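Zasarcombe Assembly Project: Progress Report to the Lalik Fund

13/02/2025
By Kirsten Holst
2 shares | 0 comments

The work in this period was on one question: can a policy trained on demonstrations place a processor and a memory module into a desktop computer without a separate search routine for each part? The previous report described the search routine. We have now dropped it from the main method and kept it as the baseline.

Parts are presented to the arm in a printed fixture to the left of the computer, and the case lies on its side with the panel off. The processor socket is opened by hand before each run. Closing it again is outside the scope of this phase.

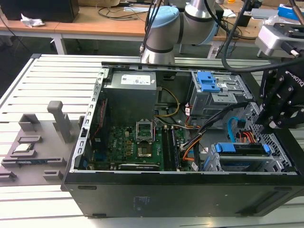 Reading time: 3 minutes

We collected 115 demonstrations, all on the same model of computer. Mikkel Brøndum did the teleoperation and marked the start and end of each contact phase by hand. Those marks turned out to matter more than we had planned for. When we trained without them, the policy tended to push down before the part was lined up, and most of the failed runs came from that.

The method itself has two stages. The first brings the part near its slot using the fixed cameras. The second takes over close to the board and uses the wrist camera together with the force reading. Switching between the stages is learned from the contact marks -- there is no fixed height or distance in the code.

Evaluation was done over 60 runs with the memory module and the same number with the processor. A run counted as a success only if the part was fully seated and nothing else in the case had been moved. On the memory module the new method succeeded in 93 percent of runs. The processor result is lower, and we are not reporting a figure yet because the scoring changed partway through. Those runs will be repeated under the final rules.

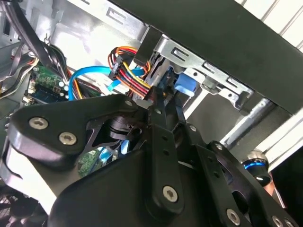 The second stage depends on the wrist view, and that is where most of the remaining trouble is. The gripper takes up much of the picture, so the policy has to work from what is left around the fingers and brackets. Loose wiring makes this harder. The light blue SATA cable arcs across in front of the power wires and then goes out of sight behind the bracket plate, and a policy that relies on one view has no way to tell where it runs from there. Brøndum tested a version that also keeps the fixed camera on during the second stage. It moved fewer cables, but it was slower, and we have not decided whether to keep it.

We also tried training on cropped wrist images with the gripper masked out. This made no clear difference and we stopped after one round. 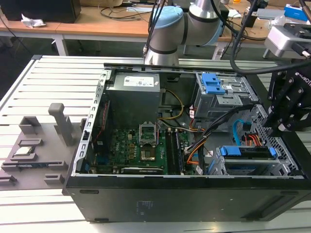 Figure 3. Work area with the open case, parts fixture and arm.

Two items are behind plan. The force sensor from Fereck came late, and the first batch of demonstrations was recorded without it. We left that batch out of the training set. The comparison on a second computer model, to be done with the Norðdahl group, has not started. We expect to begin it in May, once the processor runs have been repeated.

Spending is within the approved budget. We ask to move the unused travel money to printing new fixtures, as the second model needs a different layout. A written request has been sent separately.

We use cookies to count visits to this page. Accept | Manage settings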